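연보라색 조립식 스탠드와 머그 트리로 작은 그릇 코너 꾸미기

좁은 작업대나 주방 한쪽에 그릇 몇 개와 컵을 두는 자리를 만드는 방법을 정리했다.

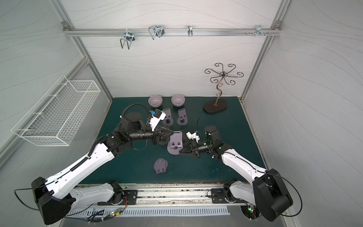 필요한 것은 많지 않다. 플라스틱 스탠드 부품, 그릇, 컵을 걸 머그 트리, 벽 쪽에 달 레일과 고리, 그리고 자잘한 것을 넣을 철망 바구니 정도면 된다. 이 글에서는 스탠드 조립부터 시작해서 그릇과 컵의 자리를 정하고, 마지막에 벽을 쓰는 순서로 설명한다. 이미 레일이 달려 있는 집이라면 벽 부분은 고리 배치만 읽어도 된다.

준비물

- 플라스틱 스탠드 부품(세로 기둥과 둥근 바닥이 있는 종류)
- 도자기 그릇 2개
- 금속 머그 트리 1개
- 알루미늄 레일과 고리 여러 종류
- 벽걸이용 철망 바구니
- 마른행주, 주방 세제, 줄자, 마스킹 테이프
- 미끄럼 방지 패드

스탠드는 Drenudia에서 나온 조립식 제품을 기준으로 썼다. 다른 제품도 기둥에 홈이 있고 바닥판을 끼우는 구조라면 순서는 같다. 머그 트리는 Orlandini의 것인데, 가지 끝이 말려 올라간 장식형이다. 컵을 많이 거는 용도라면 가지가 곧은 제품이 편하다. 장식형은 손잡이가 작은 컵이 잘 안 들어간다.

1. 작업대를 비우고 닦는다

올려져 있던 물건을 전부 내린다. 한쪽으로 밀어 놓고 시작하면 나중에 결국 다시 옮기게 된다. 상판은 물기를 꼭 짠 행주로 한 번 닦고 마른행주로 한 번 더 닦는다. 상판 색이 어두우면 물 자국과 먼지가 잘 보인다. 마른행주질을 한 방향으로 하면 자국이 덜 남는다.

미끄럼 방지 패드를 쓸 거라면 이 단계에서 상판이 완전히 말랐는지 확인한다. 물기가 남은 채로 패드를 붙이면 며칠 뒤에 가장자리부터 뜬다.

2. 치수를 재고 자리를 표시한다

줄자로 상판의 가로와 깊이를 잰다. 벽에 레일이 있으면 상판에서 레일까지의 높이도 적어 둔다. 긴 국자나 뒤집개를 걸 때 아래쪽 그릇에 닿는지 여부가 이 높이로 정해진다.

자리는 마스킹 테이프로 표시한다. 뒤쪽 줄에는 그릇과 머그 트리, 앞쪽에는 자주 손이 가는 것을 둔다. 가운데는 조립하고 닦을 때 쓰는 공간이니 처음에는 넓게 남겨 둔다. 테이프는 물건을 다 놓은 뒤에 떼면 된다. 종이에 그림을 그려서 계획하는 사람도 있는데, 상판에 바로 붙이는 쪽이 빠르고 크기 착각도 없다.

3. 스탠드 부품을 펼쳐 놓고 확인한다

상자에서 꺼낸 부품은 겹치지 않게 늘어놓는다. 기둥의 홈이 막혀 있지 않은지, 바닥의 둘레에 성형 자국이 튀어나와 있지 않은지 손가락으로 만져 본다. 연한 색 플라스틱은 눈으로만 보면 돌기를 놓치기 쉽다. 돌기가 있으면 고운 사포로 두세 번만 문지른다. 많이 갈면 그 부분만 하얗게 뜬다.

새 부품에는 제조 과정에서 묻은 기름기가 남아 있는 경우가 있다. 미지근한 물에 세제를 조금 풀어 헹구고, 홈 안쪽은 면봉으로 물기를 뺀다. 뜨거운 물은 쓰지 않는다. 얇은 기둥이 휘면 바닥판이 수평으로 앉지 않는다.

부품이 모자라면 조립을 시작하지 말고 먼저 판매처에 연락한다. 반쯤 끼운 상태로 보관하면 홈이 벌어진다.

4. 스탠드를 조립한다

바닥을 상판에 평평하게 놓고 한 손으로 누른다. 다른 손으로 기둥을 세워 홈의 방향을 맞춘 뒤 수직으로 내리누른다. 비스듬하게 넣고 돌려서 맞추는 방법은 권하지 않는다. 처음에는 들어가는 것 같아도 홈 한쪽이 깎여 나중에 흔들린다.

잘 안 들어갈 때 확인할 것은 다음과 같다.

- 앞뒤가 바뀌지 않았는지. 홈의 폭이 앞뒤로 다른 제품이 있다.
- 홈 안에 물기나 포장 조각이 남아 있지 않은지.
- 바닥이 뒤집히지 않았는지. 대개 모서리가 둥글게 처리된 쪽이 위다.

망치나 고무망치는 쓰지 않는다. 손바닥으로 눌러서 안 들어가면 어딘가 맞지 않은 것이다. 빼서 다시 본다. 뺄 때는 기둥 윗부분을 잡지 말고 바닥에 가까운 쪽을 잡고 똑바로 올린다.

하나를 다 끼웠으면 손끝으로 윗부분을 가볍게 밀어 본다. 바닥이 들리지 않고 기둥만 조금 움직이는 정도는 괜찮다. 바닥과 기둥 사이에서 딱딱 소리가 나면 덜 들어간 것이니 한 번 더 누른다.

같은 부품을 여러 개 조립할 때는 하나를 완성하고 다음으로 넘어간다. 바닥을 전부 늘어놓고 기둥을 한꺼번에 꽂으면 빨라 보이지만, 방향이 섞인 것을 나중에 발견하게 된다. 조립이 끝난 것은 세워서 뒤쪽으로 옮기고 아직 안 한 것은 눕혀 두면 구분이 쉽다.

5. 그릇 자리를 정한다

그릇은 상판 뒤쪽에 둔다. 앞쪽에 두면 팔꿈치에 걸린다. 두 개를 나란히 놓을 때는 손가락 두 마디가 들어갈 만큼 간격을 띄운다. 붙여 놓으면 꺼낼 때마다 테두리가 부딪치고, 도자기는 그렇게 생긴 이가 대부분이다.

모양이 같은 그릇은 포개도 되지만 사이에 키친타월을 한 장 넣는다. 유약 처리가 안 된 굽이 아래 그릇의 안쪽을 긁는다. 매일 쓰는 그릇이면 포개지 않는 쪽이 손이 덜 간다.

스탠드와 그릇을 같은 계열 색으로 맞추면 물건이 많아도 어수선해 보이지 않는다. 연보라색은 흰색이나 옅은 회색 벽에 무난하게 어울린다. 어두운 청록색 상판 위에서는 색이 꽤 또렷하게 뜬다. 여기에 색을 더 넣고 싶다면 금속 쪽에서 고르는 것이 쉽다. 청동색이나 황동색은 연보라색 옆에 두어도 부딪치지 않는다.

6. 머그 트리를 세운다

머그 트리는 구석에 둔다. 가지가 사방으로 뻗은 형태는 가운데 있으면 소매가 걸린다. 다만 벽에 너무 붙이면 뒤쪽 가지를 못 쓰니, 컵 하나를 걸어 보고 그 컵이 벽에 닿지 않는 위치까지 앞으로 당긴다.

받침이 타원형이면 긴 쪽을 벽과 나란히 둘지 수직으로 둘지 정해야 한다. 컵을 앞뒤로 많이 걸면 수직이 안정적이고, 좌우로 걸면 나란히 두는 것이 낫다. 받침 밑에는 미끄럼 방지 패드를 작게 잘라 붙인다. 가장자리에서 조금 안쪽으로 붙여야 옆에서 볼 때 티가 안 난다.

컵을 거는 순서도 있다. 아래쪽 가지부터, 마주 보는 가지에 번갈아 건다. 한쪽만 먼저 채우면 기울어진다. 무거운 컵은 아래에, 에스프레소 잔처럼 가벼운 것은 위에 건다. 컵 손잡이 안쪽이 말린 가지 끝에 걸려 잘 빠지지 않으면 억지로 당기지 말고 컵을 살짝 들어 올리면서 바깥으로 뺀다.

기둥이 구불구불한 장식형은 나사가 풀려도 눈에 잘 안 띈다. 받침을 뒤집어 나사를 한 번 조여 주고, 그 뒤로는 청소할 때마다 손으로 돌려 확인한다.

7. 레일에 고리를 건다

벽 위쪽에 가로 레일이 있으면 고리를 종류별로 나눠 건다. 큰 U자형 고리는 끝에, 작은 홑고리는 가운데에 두는 배치가 쓰기 편하다. 큰 고리에는 부피가 있는 것이 걸리기 마련이어서 가운데 있으면 양옆을 막는다.

- U자형 큰 고리: 행주, 냄비 받침, 손잡이가 있는 체
- 두 줄 고리: 집게, 거품기처럼 목이 좁은 도구
- 작은 홑고리: 계량스푼, 가위
- 짧은 걸이가 모여 있는 것: 열쇠, 병따개, 고무줄

고리 밑에 무엇이 있는지도 같이 본다. 그릇 바로 위에 행주를 걸면 물이 떨어진다. 머그 트리 위에는 짧은 것만 건다.

레일을 새로 다는 경우에는 수평을 먼저 본다. 마스킹 테이프를 벽에 길게 붙이고 그 위에 선을 그으면 벽지가 상하지 않는다. 구멍을 뚫는 위치는 레일을 대고 표시한다. 석고 벽이면 앵커를 쓰고, 세입자라서 구멍을 뚫을 수 없으면 압축봉 형태의 레일을 찾아본다. 접착식은 가벼운 것만 걸 때 쓴다.

레일 고리는 손으로 밀었을 때 움직이되 저절로 미끄러지지 않는 정도가 좋다. 헐거우면 고리가 닿는 안쪽에 얇은 고무 테이프를 한 겹 감는다.

8. 옆벽에 바구니를 단다

철망 바구니는 옆벽에 단다. 정면 벽은 고리로 쓰고 옆벽은 바구니로 쓰면 서로 간섭하지 않는다. 걸이 살에 올리는 방식의 바구니는 살의 간격과 바구니 철망의 간격이 맞아야 흔들리지 않는다. 사기 전에 살과 살 사이를 재 둔다.

바구니에는 가벼운 것을 넣는다. 접은 천, 티백, 여분의 패드 정도가 알맞다. 유리병은 넣지 않는다. 철망이 성글면 작은 것이 빠지니 안에 얇은 천을 한 장 깐다. 흰색 철망은 먼지가 덜 보이는 대신 커피나 차가 튀면 바로 눈에 띈다. 튄 자국은 마르기 전에 닦는다.

높이는 눈보다 조금 아래가 좋다. 더 높으면 안이 안 보여서 넣어 둔 것을 잊는다.

9. 하루 써 보고 고친다

물건을 다 놓았다고 바로 테이프를 떼지 말고 하루는 그대로 써 본다. 아침에 커피를 내리고 저녁에 그릇을 씻는 정도면 불편한 데가 드러난다. 컵을 꺼낼 때 다른 것을 옮겨야 하면 그 다른 것의 자리가 잘못된 것이다. 둘 다 자주 쓴다면 하나는 벽으로 올린다.

스탠드가 남으면 억지로 다 쓰지 않는다. 빈 스탠드는 공간만 차지한다. 분해해서 봉투에 넣고 봉투에 제품명을 적어 둔다.

비용과 구입처

이 글의 구성품은 Nistulance 온라인몰과 동네 생활용품점에서 나눠 샀다. 스탠드의 여분 부품은 개당 1,111원이었다. 고리는 낱개로 사는 것보다 묶음이 싸지만, 묶음에는 안 쓰는 모양이 꼭 섞여 있다. 어떤 도구를 걸지 정해졌다면 낱개가 낫다.

머그 트리는 높이 23cm 이상이면 일반 머그컵을 위아래로 걸 수 있다. 그보다 낮으면 위쪽 컵 바닥이 아래쪽 컵 손잡이에 닿는다. 컵 높이가 제각각이면 가장 큰 컵을 기준으로 고른다.

청소와 관리

플라스틱 스탠드는 한 달에 한 번 분해하지 않은 채로 닦는다. 홈에 낀 먼지는 마른 붓으로 털고, 기름때는 세제를 묻힌 행주로 닦은 뒤 물행주로 헹군다. 연마제가 든 세제와 철수세미는 쓰지 않는다. 햇빛이 오래 드는 창가에서는 연한 색이 누렇게 변할 수 있으니 위치를 가끔 바꾼다.

머그 트리의 금속 부분은 마른 천으로 닦는다. 말린 가지의 안쪽은 천을 가늘게 접어 끼우고 앞뒤로 움직이면 먼지가 빠진다. 젖은 컵을 바로 걸면 물이 가지를 타고 받침까지 내려온다. 물기를 뺀 다음에 걸거나 받침 위에 얇은 코스터를 깔아 둔다.

레일은 고리를 한쪽으로 몰고 반을 닦은 뒤 반대쪽으로 몰고 나머지를 닦는다. 고리를 다 빼면 원래 배치를 다시 맞춰야 해서 번거롭다. 바구니는 걸이에서 내려 샤워기로 헹구고 세워서 말린다.

자주 생기는 문제

스탠드가 흔들린다. 기둥이 끝까지 들어갔는지 먼저 본다. 다 들어갔는데도 흔들리면 상판이 기울었을 수 있다. 다른 자리에 옮겨 보면 바로 알 수 있다. 상판 문제라면 바닥 한쪽에 얇은 패드를 덧댄다.

기둥이 안 빠진다. 찬물에 잠깐 담갔다가 물기를 닦고 당긴다. 그래도 안 되면 주방 세제를 홈에 한 방울 넣고 조금 기다린다. 식용유는 나중에 끈적해져서 좋지 않다.

머그 트리가 자꾸 돈다. 패드가 한쪽에만 붙어 있거나 먼지가 묻어 접착력이 떨어진 것이다. 패드를 떼고 바닥을 닦은 뒤 새로 붙인다.

고리에 건 도구끼리 부딪친다. 긴 것과 짧은 것을 번갈아 건다. 그래도 부딪치면 하나를 바구니나 서랍으로 보낸다.

그릇을 더 놓고 싶은데 자리가 없다. 이 구성으로는 뒤쪽 한 줄이 한계다. 2단 선반을 들이는 방법이 있는데, 선반을 놓으면 레일에 긴 도구를 걸 수 없게 된다. Plelthorpe의 접이식 선반처럼 낮은 제품은 레일 아래에도 들어가지만 윗단에는 납작한 접시만 올릴 수 있다.

부품을 새로 주문할 때는 색 이름을 꼭 확인한다. 연보라색은 제조 시기에 따라 톤이 조금씩 달라서, 같은 이름이라도 나란히 두면 차이가 난다. 여분은 처음 살 때 같이 사 두는 편이 낫다.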